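January 2018

Spent the evening on the budget sheet again. It has 5 tabs now, and one of them is called "misc" and is bigger than the other four put together. The robot was the easy part. You ask Marchal for a price, they send a price, you lie down for a bit. After that comes everything else.

Today's everything else was fingers. The pair we have are fine for soft stuff but they pick up lint like a church suit, and I want spares in a drawer before the spring. Zerby will sell them at $66 a finger, or $80 if you want the grippier kind, and of course you want the grippier kind once you've heard it exists. Two arms, two fingers each, one full spare set. I did the sum three times hoping it would get smaller.

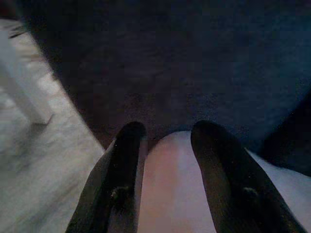 Existing fingers, with pink between them. Lint included at no charge.

Also on the list: screws for the fingers, a lint brush (mine, from the hall closet, not billed), and a second charger that Parngate swears is "optional." I have bought enough things from Parngate to know what that word costs.

Then the question of cables. I put down a line for cable sleeves and took it out again, and then I looked at the black loops hanging off both arms and put it back in. A sleeve is cheap. A connector is less cheap and comes with a wait until March. The line stays.

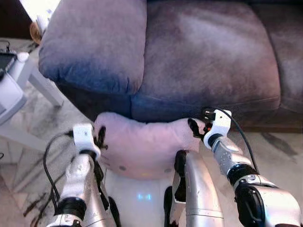
Pillow, two-handed, up against the sofa. Cables doing as they please.

The real argument with myself is over props. I had pillows down as zero, on the grounds that every house has pillows. Morncombe wants the plan to cover more sizes and fabrics, so now there is a row for pillows in a robotics budget, and I'll have to defend it to people who wear lanyards. I plan to call them "deformable test articles" and add a little to the price.

Left to do: shipping, insurance, and whether the service plan should be 2 years or one. The two-year plan works out cheaper per month and much worse per me. Leaving that cell yellow until tomorrow.

Forgot to eat. Not in the budget either.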